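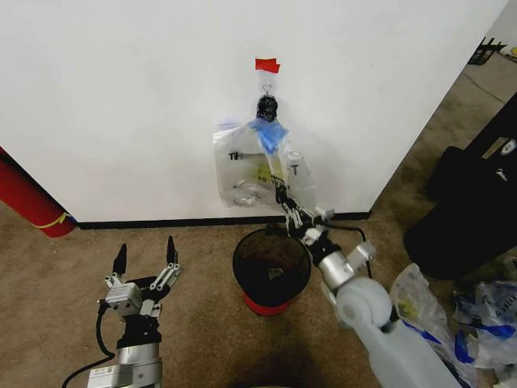
# Plestier wire wall hook and hanging holder - notes after one month

**Used for:** holding a clear plastic bag on a painted wall, over a wastebasket
**Fixing:** adhesive pad
**Price paid:** 19 dollars for the set
**Part number:** 1686

The Plestier set is a wire hook and a black hanging holder that drops from it. I bought it to get small recyclables off the floor of the office. The wall there is white with a black baseboard, and the floor is brown carpet, which rules out anything on casters.

## Fitting

The instructions ask for a clean wall and a 70 minute wait before any load goes on. I wiped the paint with alcohol, let it dry and pressed the pad for one minute. I marked the height first with red tape and left the tape in place above the hook, so a replacement can go back to the same spot.

Height matters more than the leaflet suggests. The bag hangs directly above a black mesh wastebasket with a red base, and the basket still has to be emptied. I allowed 21 inches between the hook and the bottom of the bag. A longer bag would need the hook moved up.

## Use

The holder grips the bag at the neck. With the neck gathered, the bag hangs from a single point, so the opening tends to close up and one hand is needed to spread it. For occasional small items this is acceptable. For steady use, a two-point holder such as the Ciltar keeps the mouth wider, but it takes up more wall and needs screws.

Clear bags suit this setup. Contents can be checked without taking the bag down, and a single small item in the bottom is easy to see. Printed bags work if the lettering is sparse.

Removal is simple: support the lower edge of the bag with one hand and release the neck with the other. Pulling down on the bag alone loads the pad in the wrong direction and should be avoided.

## Faults

- The holder swings when the bag is touched. A second pad behind it would help.
- The wire is thin. I would keep to light plastics and no glass.
- No spare pad is supplied. The Batcombe hook costs less and includes two.

## Rating

Four out of five for light waste in a small office. For a kitchen, or for anything heavier than empty packaging, I would buy the Ciltar and drill the wall.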